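Camera tilt randomization: how much is too much? (sim-to-real, bimanual)
Forum index > Manipulation > Simulation and transfer

torquelimit
Posted 9:14 am

Pulled from the current training set, head view, tilt near the top of the range:

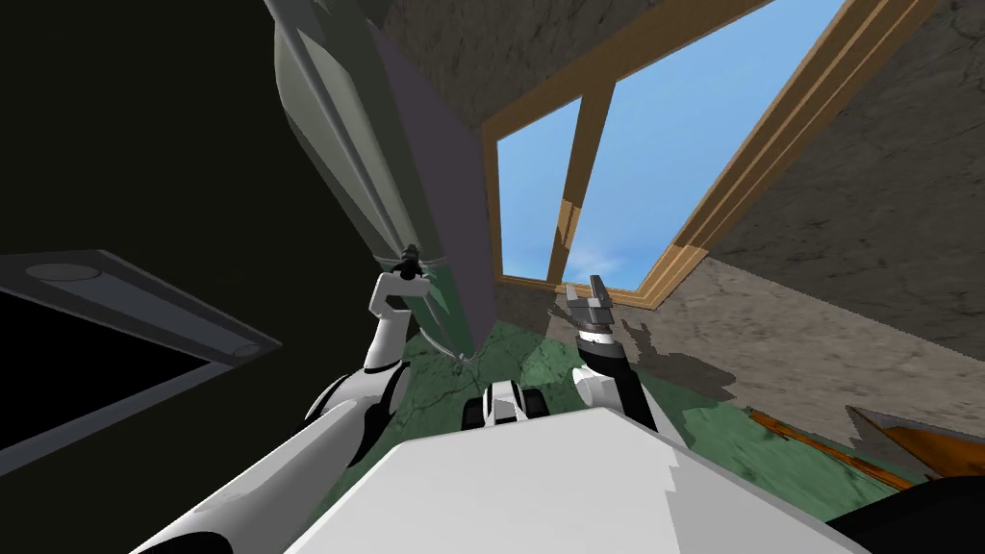 kestrel_b
Posted 9:31 am

What range are you sampling over, and is it fixed per episode or per step? Those two give very different policies. We had Broluter running with per-step jitter for a month before someone noticed the action chunks were smoothing it out and the policy was learning next to nothing from it.

torquelimit
Posted 9:40 am

Per episode. Roll and pitch are drawn together, then held. The task is reach and grasp on upright fixtures, in this case a tall tank with the left gripper working at its lower end. Rooms come out of the Willari generator, so wall, floor and window materials are swapped along with the layout.

Setup for the comparison:
Baseline: head camera at nominal pose, materials randomized.
Variant A: small tilt, materials randomized.
Variant B: large tilt, materials randomized.
3 seeds each, 208 evaluation episodes per seed, same object placements across variants.

Variant A beats baseline on the real arm. Variant B beats baseline in sim when the camera is disturbed and loses to it on the real arm with the camera where it should be. I want to know if B is undertrained or if the range is simply wrong.

nullspace_ned
Posted 10:02 am

The range is wrong. Your real mount isn't going to end up rolled that far unless a bolt has come out. You are spending capacity on views the robot will never have. In that render the body covers most of the floor, so whatever the policy uses to judge height off the ground is mostly gone. Cut it down to what the mount can physically do plus a margin.

kestrel_b
Posted 10:15 am

Disagree with the last part. Losing the floor is useful. If the policy needs the floor to place the gripper, it has learned the room and you'll see that as soon as the robot moves next door. Both arms are still in view there, and the left gripper and the fitting are in view together. That is enough for relative positioning.

nullspace_ned
Posted 10:22 am

Enough in principle. With how many demonstrations? Madolach made the same argument in their write-up and used far more data than anyone here has.

idler_pulley
Posted 11:47 am

Two questions for the OP.

Are the actions in base frame or camera frame? If base frame, large tilt forces the network to infer the camera pose from the picture before it can do anything else. The visible arm segments help, but that is a hard regression to get for free.

And do you feed the extrinsics in? We added them as a plain input vector on Antal and the gap between small and large tilt almost closed. It costs you a calibration step on the real robot.

torquelimit
Posted 12:05 pm

Base frame, no extrinsics. I left them out on purpose. The real camera gets bumped and I don't trust the calibration after the first day.

idler_pulley
Posted 12:19 pm

Then add noise to the extrinsics in training. You don't need them exact. Or predict them from an auxiliary head and supervise it in sim, where you have the true value anyway. We tried both and the auxiliary head was slightly worse but needed nothing at deployment.

nullspace_ned
Posted 12:34 pm

Still fixing a problem created by the range. But the auxiliary head is cheap, so run it.

torquelimit
Posted 4:50 pm

Queued: Variant B with the auxiliary pose head, and Variant B with longer training and no other change. It takes around 8 hours per seed on our machine, so the second one will have to wait for the first. I'll also log error against tilt angle separately for roll and pitch. So far I have only looked at the combined number, and my guess is that roll is doing most of the damage.

kestrel_b
Posted 5:08 pm

Log wrist camera dropout too if you have it. On ours the policy ignored the head view entirely once the wrist view was reliable – every tilt result before we checked that was meaningless.

torquelimit
Posted 5:11 pm

Not logged at the moment. Adding it before the second run starts.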